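Search Virkley
Enter keywords Go

August issue
By Aslı Tuncer

The planner at Uvside has a habit its authors would rather not discuss over lunch. Given a clear path to an object, it will now and then take the scenic one, swinging the elbow out wide like a waiter with a tray, and arrive 7 seconds later looking pleased with itself.

The cause is dull. Hendlow, the company's planning software, samples 500 candidate motions, throws out the ones that end in a collision, and ranks the rest. If the ranking is off by a hair, the silly route wins. Version 13 was meant to fix this. Version 13 also refused to move at all near anything red — a perception bug, as it happened, and a long afternoon.

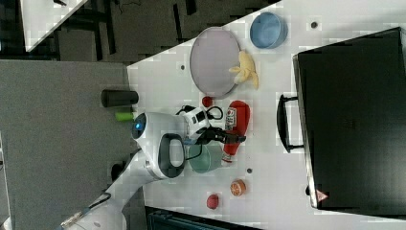

The gripper over a red squeeze bottle, with a banana, a bowl and an orange slice for company.

Perception has troubles of its own. A bottle lying down is a different shape from a bottle standing up, and the software has to guess which end is the cap before it picks a grip. Yadav, the team's replay tool, lets them rewind the guess and see where it went wrong. They have 25 saved under the folder name "why."

The newest build plans shorter routes and explains itself in the log. The explanations are polite, detailed and sometimes about the wrong object.

Related
Who Tests the Test Bench?
Your Simulator Is Too Kind
A Short History of the Stop Button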